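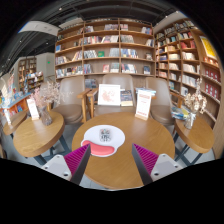
Hand-held gripper over a mouse pad on one of the round café tables, Sivholm store.

Table reset recording continues at Sivholm

The table reset project in the Sivholm café moved to its second phase on September 22, 2025. Staff on the café rota now record pick-and-place work with a hand-held two-finger gripper during quiet periods. The recordings go to Khattak, who will use them to train the mobile unit planned for the seating area. Phase one covered mapping of the floor and did not involve store staff.

The gripper is operated by hand. The person recording walks up to a table, closes the fingers on an object, lifts it, sets it down at the target position and releases. A camera on the tool records each pass. No separate robot is needed at this stage, and the seating area stays open to customers at the far end while recording is in progress.

So far 734 passes have been accepted. The target for the phase is more than 4000. A pass is rejected if the object is dropped, if the tool touches a vase or if a customer walks into view. Rejected passes are deleted at the end of the shift by the person who made them.

Objects are sorted into three handling groups. Group A is flat and soft: mouse pads, paper menus, flyers. Group B is rigid and upright, mainly table tent signs and framed cards. Group C is books, single or stacked. Cups, plates and the glass vases with dried flowers are outside the scope and will remain manual work after the unit arrives.

Group A has the highest rejection rate. A mouse pad lying flat on a wood top gives the fingers very little to hold, and the wrist rest along one edge is thicker than the rest of the pad. The current method is to approach from above with the fingers open, take the pad at the wrist rest and lift that side first. Operators who tried to take the thin edge reported that the pad slid across the table. Khattak has asked for both methods to be recorded, marked separately.

Group B is straightforward provided the sign is taken at the base. Signs taken at the top tend to tip. Group C works well with single volumes. Stacks should be taken one book at a time from the top, including the stacks left on or beside the armchairs.

Changes to the rota

Thirumalai Raju, floor lead at Sivholm, has taken recording out of the general closing duties and made it a separate line on the rota. In the first weeks it was added to the closing shift, and closing ran late. Recording blocks are now 19 minutes, followed by ordinary floor work. The tool is heavier at the front than it looks, and several people mentioned sore forearms after longer sessions. Anyone with a wrist or shoulder complaint can decline the block and swap it for shelving without a note from the doctor.

Café staff asked what happens to table reset hours once the unit is in service. The written answer from Jedness head office is that no café hours will be cut before the end of the trial, and that time released from table reset goes to the information desk and to shelving. The answer does not cover the period after the trial. Raju has asked for that to be put on the agenda for the October staff meeting, together with the question of whether recording counts as a skilled task for pay purposes. At present it is paid at the normal floor rate.

There was also a request for clearer ownership of the table layout. The unit will expect signs, cards and book displays at fixed positions, and until now each shift has set the tables as it liked. A layout sheet is being drafted by the people who set the tables. Seasonal displays will still be allowed on the tables nearest the bookshelves, and a change to the sheet will need the agreement of the shift lead only.

Practical points

The tool is stored in the back office and must be returned with the fingers closed. Wipe the ridged magenta pads with a dry cloth after each block. Do not use the counter spray on them, as it leaves a film and the grip changes. Worn pads go in the labeled tray; replacements come from Gulstead with the regular delivery.

Staff at other Jedness stores who want to try the tool before the meeting can arrange a visit through Raju at Sivholm.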